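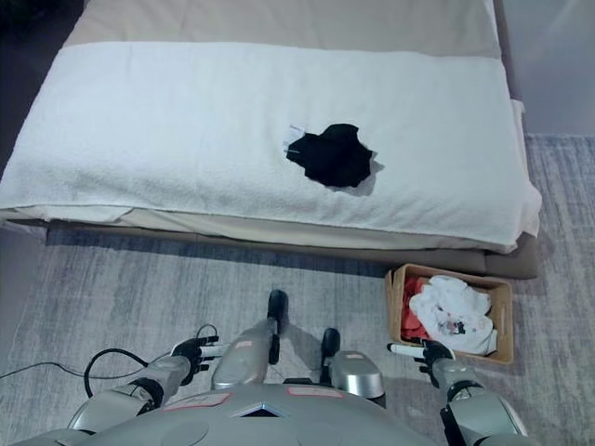

House Rules for Laundry Robots: What Changes in October

The Zivamon working group has finished its practice notes for two-armed robots that handle clothes in homes. The draft went out to members on 8 September 2023 and applies to test sites from October.

The first rule is about the work surface. A bed is allowed, as long as it is covered. A white terry towel over the mattress works well with a dark garment, which stands out clearly against it. White shirts need a darker cover. Put one garment on the surface at a time and leave the rest in the basket.

The basket rule drew the most comments. A basket may stand on the floor beside the robot, but the operator has to check the clearance to the nearest hand before the arms move. In a setup like the one shown, with the right hand very close to the basket, that check comes first. The minimum gap in the draft is 200 millimeters at the start of a run. Zornel asked for 400, and the group will look at that figure again after the first test period.

Cables are covered in section 9. A cable that crosses the carpet must stay clear of the route people use to reach the bed. Loops near an arm are permitted if they have enough slack for the full reach of that arm.

Anything held in a hand before a run starts, such as a stick or other tool, has to be written on the run sheet. Yin and Nullus both reported runs where this was left out and the results could not be compared.

Two people must be present for the first run in any new room. After that, one trained operator is enough. The stop button stays with the operator and is not to be set down on the bed or the floor.

Members can send comments on the draft through the usual form. Sites that already follow the older notes do not need to register again, but they should replace the printed run sheets.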